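Sedgwick Releases Revised Edition of Study on the Siege of Lachish

332 shares | 6 comments

June 14, 2020

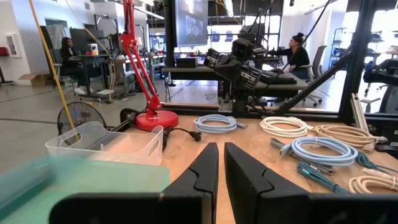
Sedgwick, the publisher of reference works in biblical history and archaeology, has released a revised edition of "Lachish: The City and the Siege," by Hakim Liem and Melur Pattinasarany. The volume examines the Assyrian campaign against Lachish in 701 B.C. and compares the biblical record with the Assyrian inscriptions, the palace reliefs from Nineveh, and the excavated remains of the city.

Lachish stood in the Shephelah, the belt of low hills between the coastal plain and the highlands of Judah. Its position gave it control over one of the roads leading up toward Hebron. The book of Kings reports that Sennacherib "came up against all the fortified cities of Judah, and took them" (2 Kings 18:13), and that Hezekiah sent word to the Assyrian king at Lachish (18:14). The parallel account in Chronicles places Sennacherib before the city with his forces when his servants were sent to Jerusalem (2 Chronicles 32:9).

The revised edition contains 332 pages in six chapters. The first two cover the location of the city and the history of its identification with Tell ed-Duweir, including the earlier proposal that placed Lachish at Tell el-Hesi. The third deals with the fortifications and the gate. The fourth, which has been rewritten in full for this edition, treats the siege ramp at the southwest corner of the mound. The final two chapters address the reliefs and the chronology of the reign of Hezekiah.

"The ramp is the part of the evidence that readers ask about most, and our earlier treatment of it was too short," said Liem. "We gave it nine paragraphs in the first edition. It now has its own chapter, with a separate discussion of how the stone was brought forward and of the counter-ramp raised inside the wall."

Pattinasarany prepared the new translations of the Assyrian texts. The annals state that Sennacherib besieged and took 46 of Hezekiah's fortified cities, but do not name Lachish among them. The name appears instead in the caption carved beside the enthroned king in the Nineveh reliefs, where he is shown reviewing the spoil of the city. The authors discuss several explanations for the omission and consider the evidence insufficient to decide among them.

"The annals and the reliefs were made for different settings," Pattinasarany said. "A reader who expects one to repeat the other will be disappointed. Kings and Chronicles also differ in what they choose to report – Kings records the payment of silver and gold, and Chronicles gives more space to the preparation of the walls and the water supply. We set the passages side by side and comment on them in order."

The chronology chapter returns to the difficulty presented by 2 Kings 18:13, which dates the invasion to the fourteenth year of Hezekiah, and 18:1, which places his accession in the third year of Hoshea of Israel. The authors review the proposal of a period of joint rule with Ahaz, along with the main objections to it. A table in the appendix lists the regnal years under each system.

Other changes in the revised edition include:

- 30 line drawings, replacing the halftone plates of the first edition
- 3 fold-out maps of the Shephelah and the approaches to Lachish
- A new index of Scripture references
- A corrected bibliography, with works published through February of this year

The drawings and maps were prepared by Anjani Halim. Elevations on the maps are given in feet and meters. Place names follow common English Bible spelling, with the modern name in parentheses where a site has been identified. Sites whose identification is disputed are marked with an open circle.

Nabila Gunawan, who edited the volume for Sedgwick, said that the text is intended for teachers, ministers, and students with no training in Hebrew or Akkadian. Words from either language are given in English letters and explained at first use. Technical notes on the texts have been moved from the foot of the page to the end of each chapter.

"Lachish: The City and the Siege" is available in hardcover and paperback. The pagination differs from that of the first edition, and a concordance of old and new page numbers is printed inside the back cover. Congregations and schools ordering six or more copies may request the group rate. A study guide by Fikri Mandagi, with review questions for each chapter, is sold separately.

Requests for review copies should be sent to the Sedgwick press office and should state the name of the publication and the expected date of the review.

332 shares | 6 comments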